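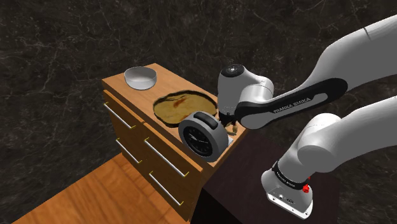 A simulated Franka Emika arm above a dresser top in the Drillow cell, with a bowl, a large oval tray and an alarm clock within its working area.

The Drillow cell is a simulated robot workcell used for tabletop handling tasks. It consists of one arm on a dark platform, a wooden dresser placed directly in front of it, and a small stock of household objects. It was built at Kolelstead as part of the Plesden project and is kept in working order by the same group. Although nothing in it can wear out, the cell needs a surprising amount of care, and its upkeep routine is one of the most interesting things about it.

Setup

The platform is the fixed point of the cell, and everything else is measured from it. The dresser is loaded next and moved until the arm can reach across its whole top without any joint coming close to its limit. The standard setting places the far edge of the top 950 mm from the center of the base. Objects are then released a few millimeters above the wood and allowed to settle before the arm is switched on. A run started too early can send a round object sliding off on the first step – a lively sight, but a wasted run.

Gripper settings take the most patience. Finger friction, closing force and the contact margin all affect one another, and the alarm clock is a wonderful test of all three. Its round casing gives the fingers very little flat surface to hold, so a setting that works on the clock usually works on the rest of the stock as well.

Routine checks

The cell is checked after every change to the physics engine or to an object file. The arm is sent to its home pose and back 5 times, and the final joint angles are compared with the stored ones. Each object is then dropped, left to rest and inspected for trembling, a common sign that its collision shape no longer fits its visible shape. Shallow items such as bowls and trays are the usual offenders.

Repairs

Most faults are cured by rebuilding a collision shape with the Bastos mesh tool. In version 3 of the cell, the drawer handles caught the fingers whenever the arm passed low over the front of the dresser. Version 4 gave the handles simpler shapes and raised the travel height, and the cell has run far more smoothly with both changes in place.

See also: Plesden project; Collision shape; Home pose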